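How to make a cordial you can pour straight from an old drinks bottle

I started making my own cordial the year the plum tree went mad, and I've been tinkering with it ever since. It's the easiest thing in the world, but the part people write to me about is the diluting and pouring, so I've put it all on one page at last. You need fruit, sugar, a lemon, a pan, a sieve and a plastic bottle that once had fizzy water in it. If you've got a proper jug, lovely, use that. I haven't had one since we moved to Stovham (it went in a box marked 1717, which was the number of the storage unit, and I've never seen it again!).

First the syrup. Tip your plums into the pan with just enough water to stop them catching, and let them bubble gently until they collapse. Push the lot through a sieve, then weigh what you've got and stir in half that weight in sugar. Warm it until the sugar has gone, add the lemon juice and leave it alone until it's cool. In September I do this last thing at night and come back to it at breakfast.

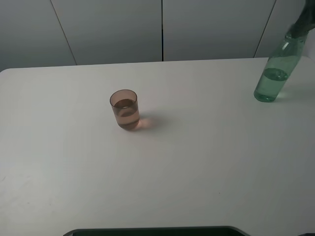
Colour is a funny thing with plums. The Harketa ones from the market give a brownish pink, a bit like weak tea, and I was quite put out the first time because I'd been expecting ruby. The dark little ones from my friend's hedge in Ollville are much redder. They taste the same to me, so don't go adding colouring, just put up with it.

Now the bottle. Rinse it with warm water – not boiling, or the plastic goes soft and wonky and never stands up straight again – then a drop of washing-up liquid, a good shake and more rinsing than you think you need. Do the lid separately. I use a narrow brush for the screw threads on the neck, as that's where the sticky stuff collects, and dried syrup in there will glue the lid on for ever. Stand it upside down in a mug to drain.

Filling is easier with a funnel. If you haven't got one, roll a bit of baking paper into a cone and hold it in the neck with your finger and thumb. Leave a gap beside it so the air can get out, otherwise it burps at you.
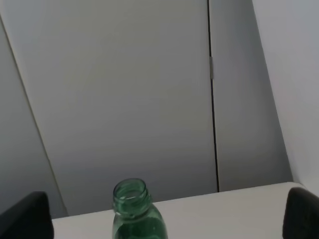 Sidra Jatoi wrote in to say she thinks I'm wrong about the washing-up liquid. She uses bicarbonate of soda and hot tap water, leaves it standing for an hour, and reckons soap always leaves a taste behind in plastic. Her other tip is to keep the lid off until you need it, so the bottle doesn't go musty. I've tried both and I'm with her on the lid, though I still like my soap.

Measuring next. For one glass I put in 50 ml of syrup and top up with water. If it's for children I drop the syrup a bit, and if there's going to be ice I go up to 60 ml. Syrup first, water second, and you hardly need to stir.

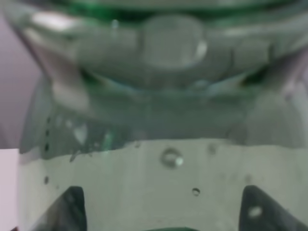
Pouring is where people make a mess, and it's nearly always from going too fast. Hold the bottle low down, tip it slowly and let the neck hang over the rim of the glass without touching. Plain water does the same as cordial here, so practise with that first. Keep an eye on the inside of the bottle while you do it: a waterline that's gone jagged along one side, with air bubbles hanging about underneath, is a good reminder to take things gently. Start off with a trickle and only tip further once you've got the feel of it. Stop when the glass is two-thirds full or you'll slop it on the way to the sofa, as I do most evenings.

Undiluted syrup keeps for 5 days in my fridge, a grumpy old Rathjen that freezes anything at the back. Any longer and I freeze it in ice cube trays and use a couple of cubes per glass.
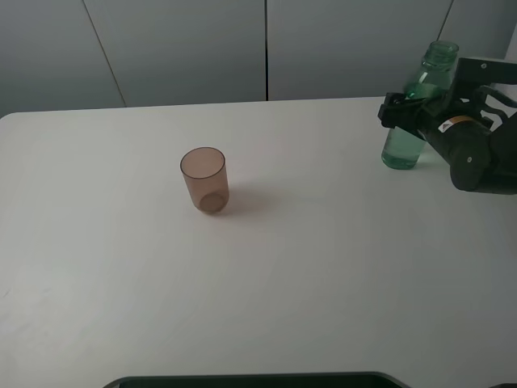
Small tinted cup and green bottle, lid off.

Blackberries work with the same method, but sieve them twice because of the pips. I'm trying damsons next and will add the amounts here when I've got them right.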